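Unit 3 – Two-Arm Bench Cell, Shared Workshop Build
Notes: Jad Kanaan

Fix the base positions before writing any motion code. Moving a pedestal later means redoing every taught point.

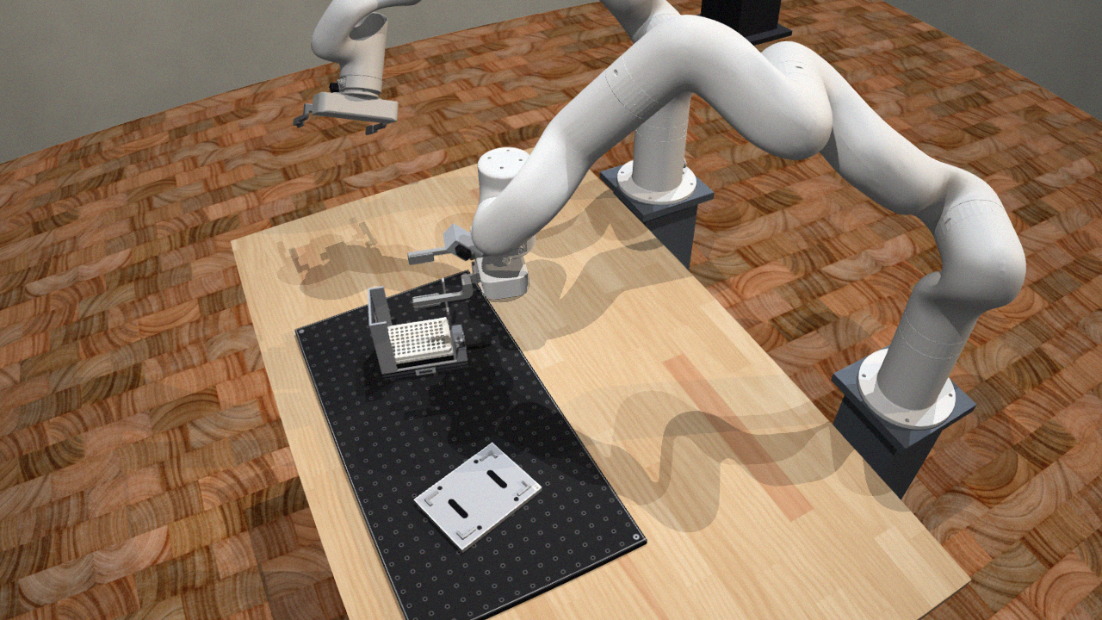
Reach overlap sets the order of work. Each arm is assigned a parking pose outside the shared volume, and only one may hold the zone lock at a time. With the second gripper spread over the breadboard near the plate fixture, the first stays high above the table until the lock is released. Approach height is set per fixture – do not copy it between stations.

Timeouts: 1000 ms for gripper close, 1125 ms for zone release. After 3 failed grasps, stop and park both arms.

Exercise: write the lock sequence for one plate transfer.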